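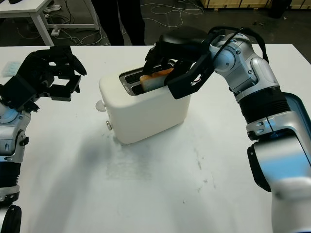 My brother and I have put out a small music podcast for a couple of years, mostly unsigned bands, and we're up to episode 152. Until September the whole thing lived on a free host, and then we moved to Plirkine because they promised "hands-off loudness" and automatic royalty-safe tagging. I'm not convinced by either. The pitch is that you drop your file in like a slice of bread in a toaster, push it down, and a finished episode pops up. What I get back is a show where our talking is fine and every song sounds squashed. Quiet intros come up so loud you can hear the amp hiss, and then the chorus lands flat. One band wrote to ask what we had done to their track. I had no good answer for them.

I upload a 44.1 kHz WAV, mixed in Likness, talking at about the same level as the music by ear. Exported file sounds right on my headphones, in the car and on the kitchen speaker. The file that comes down the feed doesn't. Support told me that "all shows benefit from leveling" and closed the ticket. Is there a way to turn this off, or do I have to fight it from my end? And does anybody believe the royalty-safe tag does anything at all? I've looked and can't find one sentence that says who honors it.

I'd like to stay put if I can. Moving the back catalog once was bad enough, and 8 of the old episodes still show the wrong artwork.

Posted by slowfade_radio

Search this community Type your topic here Go

halfstack_hal

You can turn most of it off, but they hide it well. Go to the show settings (the whole show, the episode page doesn't have it), open Delivery, and look for a line called Voice Leveling. It will be on. If you joined after the redesign there's a second switch under it called Adaptive Gain, and that one is what's wrecking your songs. It was built for two people talking across a desk. It hears a quiet guitar, decides somebody has leaned away from the mike, and turns them up. Then the drums come in and it grabs the level and pulls it back down. That's your flat chorus.

Switch both off, save, then re-upload. Saving alone does nothing to an episode that has already been processed, whatever the little green check mark says. I wasted an evening on that. Upload the same WAV under the same episode so your feed link doesn't change, wait until it says Ready, then download it back from the public feed and put it next to your original in your editor. If the shapes match, you're done. If the feed copy still looks like a brick, one of the switches has flipped itself back, which I've seen happen when you change the show's category.

Now, once it's off, nothing is looking after your overall loudness, so you have to. I don't trust anybody's "one true number," and I'd ignore most of the charts people post here. What I do is set the talking first, at a level I can follow with a fan running in the room. Then I bring each song down until it feels like a song following a person, usually 2 or 3 dB lower than where I would have left it by ear at night. I put one limiter on the very end that only catches stray peaks. If that limiter is working all the way through a song, the song is too hot and should come down.

Do the talking in mono if you like, but check that your export is stereo. Likness remembers the last setting you used, so one mono promo will quietly give you a mono show next time. Ask me how I know.

I wouldn't redo the whole catalog. Pick the episodes people still download and leave the rest.

Posted by magsi_user_east

just switch to Magsi. never had a problem with it. sound is great and it's cheaper. all these hosts are the same anyway but Magsi is better

Posted by vellville_night_show

Going to disagree with the post above mine, having been on Magsi for over 8 months. It has its own leveler, it's just gentler, and you can't switch it off at all. If your bands are picky (ours in Vellville certainly are) you'll get the same letters, only later. I wouldn't move a catalog for that.

On the tag, your suspicion is right as far as I can tell. I asked Plirkine in writing which apps or stores read it. The reply thanked me for my interest and linked me to the same page I had quoted to them. Then I opened the feed file and searched for it myself. The tag is one extra line with "safe" in it, and I could put that line in by hand. It doesn't clear anything. It doesn't stop a claim on the video sites either, and I have had 3 claims on tagged episodes, two of them for songs where the band had sent me the track and asked me to play it.

What has worked is boring. Before I play anything I get an email from whoever owns the recording, saying the show's name, the song's name, and that I can keep the episode up with no end date. "Sure, go for it" in a chat message isn't enough, and I learned to ask about the songwriter too, as the singer didn't always write it. Covers I skip completely now. I keep the emails in a folder named by episode number, and when a claim comes in I attach the right one to the dispute. So far that has cleared them, though one sat there for weeks and I wouldn't promise you the next one goes the same way. I'm no lawyer and the rules are different from country to country, so if real money is involved pay somebody for an hour.

For the artwork - that's an old bug. The feed keeps the picture from the first import. Save the image under a new file name, upload it again, and the apps should pick it up by the next morning. Changing the picture and keeping the name does nothing. Mine took two tries on one episode and I still don't know what was different the second time.

Posted by slowfade_radio

Both switches were on. Adaptive Gain was under a fold I had never opened. I've turned them off and put the latest episode up again, and the feed copy lines up with my WAV except for a tiny gap at the front, which I can live with. I'll check again in a month before I believe it. Starting the email folder tonight, and I suppose I should write to that band.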